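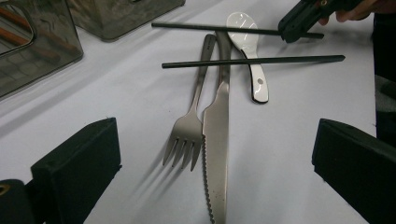
Letting the gadgets help: my tips for a kitchen that nags so I don't have to

I came to smart kitchen stuff slowly. My sister-in-law Petronella Ngubane had a voice speaker on her worktop for years before I'd have one in the house, and I used to tease her for talking to it. Then I broke my wrist one December, spent weeks cooking with one hand, and ended up talking to mine more than I talked to my husband! So these are the things I've learnt since, in no particular order.

Name your timers

I know everybody uses the speaker for timers, but do you name them? "Set a rice timer for 11 minutes" is so much better than three anonymous beeps going off while you're draining the potatoes. Keep the names short and make them sound different from one another. I had "peas" and "cheese" going together once and it cancelled the wrong one.

Put the speaker away from the extractor fan

Mine sat next to the hob to begin with and I had to bellow at it. Now it's on the shelf by the bread bin, well away from the sink, and it hears me first time (mostly). Give it a wipe with a barely damp cloth when you do the shelf, and unplug it first.

One shopping list, and only one

We had a paper list on the fridge, a list on my phone and another on Kiran's, and we came home with four bags of flour between us. Pick one shared list and make everybody use it. I say things out loud the moment I open the last packet - not when it's empty, because by then I've forgotten. Do read it through before you go to the shop, mind. Mine once put down "a tin of chip Pete's", and it took me half the car park to work out chickpeas.

Check what it tells you about temperatures

The recipe apps are brilliant for halving things and swapping cups for grams, but I still look twice. Ask for an oven temperature and you may get Fahrenheit, so if it says 350 when you expected something like 180, that's why. I've written my usual ones on a card inside the cupboard door and I trust the card. For meat I use a probe thermometer and the cooking times on the packet, whatever the app has to say.

Let the robot vacuum in after breakfast

Ours does the kitchen floor and I'm very fond of it. Pick up tea towels, shoelaces and phone chargers first, lift the chairs on to the table, and move the cat's water bowl (I won't go into that one). Empty the bin every time and cut the hair off the brush once a week with small scissors. If it keeps getting stuck in the same corner, mark that bit as a no-go area in the app and sweep it yourself.

Plugs on a schedule

A smart plug is lovely for a lamp. I don't use one on the slow cooker, the kettle or anything else that gets hot, and Pankaj Nishad, who does our electrics, was quite firm with me about it. Check the rating printed on the plug as well.

Turn off what you don't use

My phone used to ping with recipe ideas at 18 minutes past six every evening, right when I had onion on my fingers. Go into the settings and switch off the lot, then put back only the ones you miss. I've put back two - the shopping list and the one for bin day.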